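Plants and Comfort in Shared Offices
Project report, Dorkley group: Ratree Wattanapong, Wiroj Yensuk

In our project we asked if artificial plants can make office workers feel more comfortable. Real plants need light and water, and many offices in Nelleveck have few windows.
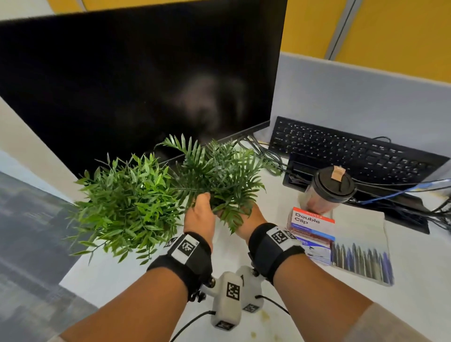
Figure 1. Artificial foliage with two kinds of leaves.

We gave a questionnaire to 60 workers in July. Most of them liked green color near the screen, but they complained about dust. Cleaning was the topic with the longest answers – we did not expect this. 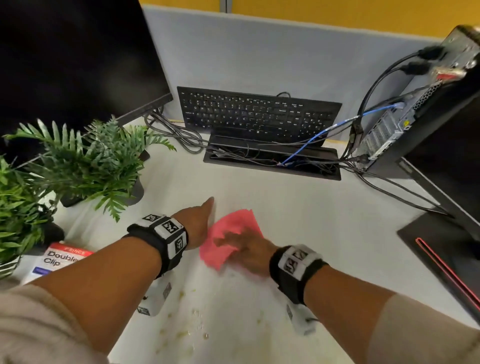 Yaowalak Kaewsai wrote to us that a dusty plant is worse than no plant, and that her office removed 12 of them for this reason.

We therefore added a question about who should clean. The answers were divided, and many people wrote that it is the duty of the company.

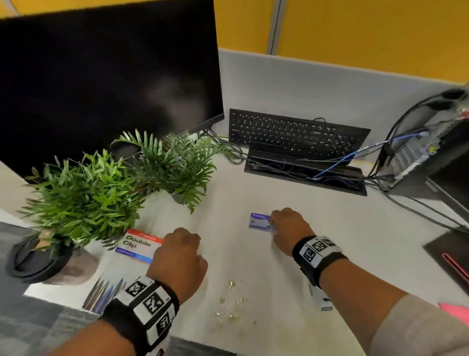 The second part of the questionnaire was about size. Workers with small desks preferred one low plant. They said that tall leaves disturb them when they type or look for papers. A few persons wanted plants only on the window side.

Our budget was 400 dollars, so we could not compare artificial plants with real ones for a long time. We think a next group should do it for at least 3 months.
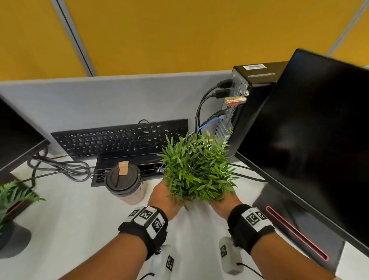

Figure 2. Artificial plant with narrow, pointed leaves.

We thank Decha Wiriya for checking our tables.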